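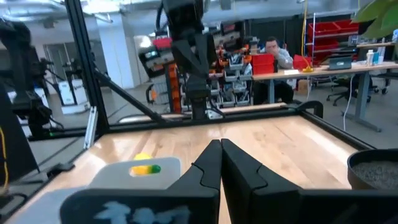 Is there any point in buying special granules for a houseplant pot? I've been told twice now that plain potting soil is a mistake and I should switch to a gritty mineral mix. The dark gray pot at the edge of the table is filled with gray gravelly stuff, and it looks tidy enough, but looking tidy is not the same as growing anything. A bag from Gralex costs $60 at the garden center in Ornden, and for that money I'd like more than the word of the person selling it. I have one snake plant and a jade, both in ordinary soil, both alive.

Posted in: Home & Garden > Houseplants > Soil and Potting

fusmont_porch
Keep your money. I fell for this in November and repotted 6 plants in a mineral mix. Two dropped leaves for weeks and the rest did exactly what they did before, except I had to water more often. Drainage does matter for a jade, I'll give them that. You can get it by stirring perlite into the soil you already have and using a pot with a hole in the bottom. Check the hole first. Half the "soil problems" I've seen were pots without one.

gravelbed3916
It works fine if you do it properly. Rinse the granules until the water runs clear, get all the old dirt off the roots, and feed the plant, as there's nothing to eat in plain rock. Most people skip the feeding and then complain. I wouldn't pay $60 though. That's a brand price. Look for pumice sold loose.

One more thing, a layer of gravel on top of soil is a different matter from a pot full of it. On top it's mostly looks, and it hides whether the soil is wet. I scrape it off every plant I buy.

pirihi_windows
mine is in gravel and its fine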